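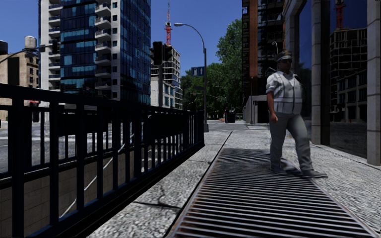

Hi Vibeke,

You asked for a quick note on how the Prekham youth soccer grant is going, so I'll start with sign-ups. We have 67 kids on the books for the spring season, up from 40 in November, and the under-11s finally have enough players for two full teams (they've been begging for this!).

Ívar Juhl started as goalkeeper coach and the kids adore him. Montserrat Quintana still runs the girls' squad, who lost 4–1 to Bech and then beat them in the return game – I've rarely heard parents yell like that.

Money so far: we've spent $1,019, nearly all of it on field rental and referee fees. Balls and bibs came to $209 of that. The portable goals aren't ordered yet. Cerkeck raised their price after we got the quote, so I'm waiting to hear from Atik before I commit.

One thing has slipped. The coaching course was meant to be done by now, but Steinar Hallgrímsson hurt his knee and we had to move it to 24th February. Nanna Blöndal is filling in with the under-13s until he's back.

Could you let me know if the unspent travel money can go toward the goals? I'll send the receipts with my next report.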